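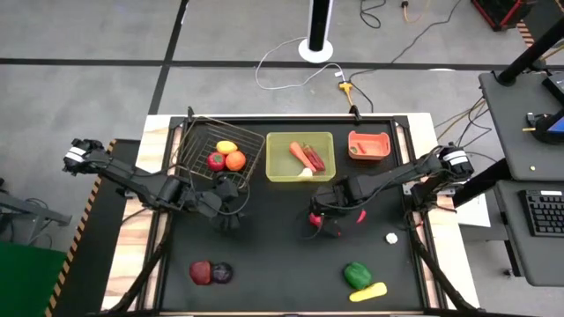 When do the new produce storage settings apply at Velinwood? From 17 February 2022, for all rooms on the lower level.

Carrots and beets are now held at 4 °C in 60 vented crates – the Parkitz units, stacked 5 high. Onions stay in the dry room. The January readings showed condensation near the door, so the fan interval has been shortened.
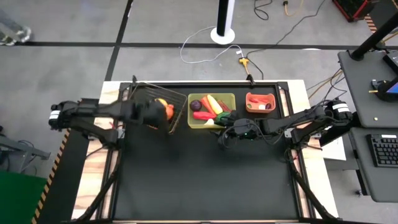 Who should receive the temperature logs? Veronika Rácz, by the end of each shift. Enter the room number first, then the reading. Logs are kept for 192 days.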